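Plillholm

Print this article | E-mail this article

Plillholm is a mixed-use district built on the site of a former grain terminal on the north bank of the Skov. It consists of 250 dwellings, a row of ground-floor shops, a primary school and a public quay. The master plan was drawn up by the architecture practice Erix. Planning consent was granted in 2000 and the last block was handed over six years later.

Site and planning

The terminal closed after the rail spur serving it was lifted. Most of the sheds were cleared, but the brick weighhouse and one concrete silo were kept as a condition of the consent. The ground was raised above the recorded flood level using crushed material from the demolished sheds, capped with clean fill.

The first application proposed a single tower at the western end. It was withdrawn after the city's planning office objected to the shadow it would cast over the allotments across the river. The revised scheme, led by project architect Ji-hoon Ryu, spread the same floor area over 10 blocks of up to six stories, arranged around open-ended courtyards.

Layout

The blocks stand at a slight angle to the quay, so that most living rooms face either the water or a courtyard. Vehicle access is limited to a loop road on the north side, with parking in a half-sunken deck beneath the two largest courtyards. The weighhouse holds a small library branch and a meeting room. The shop units on Nalia Street were built with a shared rear service lane, and several were later joined to form larger premises with kitchens and seating.
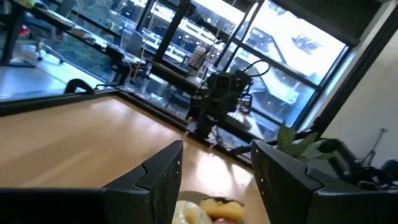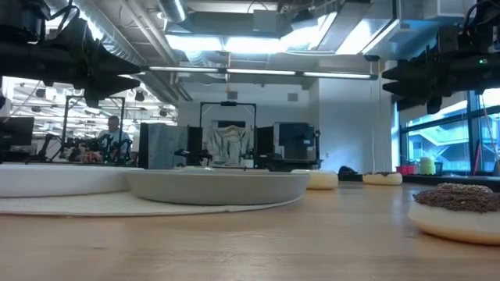
Construction

The frames are of cast concrete on driven piles. Outer walls are a buff brick with recessed joints, chosen to match the weighhouse, and the top story of each block is set back and clad in zinc. Windows were specified in larch. On the river side these weathered faster than expected, and the lower sashes were replaced with aluminum-faced units - a change that required a separate consent.

Heat is supplied from a central plant in the base of the silo. The upper part of the silo is unused. A proposal to convert it to apartments was refused on fire escape grounds.

Later changes

An extension to the school was approved on February 10, 2018. It added a hall and a covered play area on land first reserved for a bus turning circle, which was never built.

Comments

larchfan: The replacement windows are only on the first two floors. The article makes it sound like more.

T. from Block 4: The loop road is one-way now, somebody should add that.

quayside_reader: Does anyone know where the drawings for the withdrawn tower are kept? The library has only the later set.

Print | E-mail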